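World | Conflict | Features

Home Latest Regions Magazine Subscribe

What the Cleltport Truce Left in the Ground

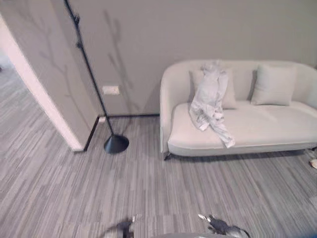 Why are people still being hurt in the Piltero valley when the shelling ended in May? Most of the injuries now come from cluster munitions that failed to go off when they landed and were left lying in fields and ditches.

The truce signed at Cleltport stopped the artillery within a day. It set no schedule for clearing the land, and neither side has handed over full firing records. Survey teams work from crater patterns and from what farmers tell them.

Fetell, the clearance group with the contract for the lower valley, has marked 141 sites. By 5th December it had finished 23 of them. Each team works in lanes, by hand, and stops when the soil freezes.

The village of Akbulut had 900 residents before the fighting. Families have been coming back since the summer, and many have planted right up to the warning tape. The school reopened with one cleared path to the road. The clinic is still closed, so anyone injured is driven to Cleltport, a trip of 90 minutes when the bridge is open.

Money is the other problem. The present contract covers the lower valley only, and the upper slopes, where the front line sat longest, have not been surveyed. Talks on a second contract have been put off twice. Shepherds are using the upper slopes anyway.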